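Back from Hurncombe and I'm already planning the next one!

So, night trains. I had only ever taken one before, as a kid, and all I remembered was the smell of the blankets. This time I booked the top bunk in a four-berth on the sleeper down to Cabello, 238 miles, and I loved every rattling minute of it. We pulled out just after dusk and I stood in the corridor with my forehead on the glass like a six-year-old, watching kitchens and back yards slide by.

The man in the bunk below, Raphaël Guérin, was on his 37th sleeper (he keeps a little notebook) and had strong opinions about all of them. Bring your own pillowcase. Eat before you board. Never take the berth over the wheels -- which was mine, of course. I slept maybe four hours and woke up thrilled.

Packing light helped a lot. One small bag, slippers, earplugs, a battery and a short cable, a sandwich the size of a shoe.
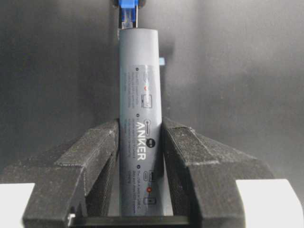
The best part was breakfast. They bring you coffee and a warm roll about 20 minutes before you get in, and you drink it sitting cross-legged with your head against the ceiling while the hills turn pink. I can't think of a hotel that does it better.

Next up is the Skornetti line in September, if I can get a lower bunk this time. Raphaël says to ask for car two.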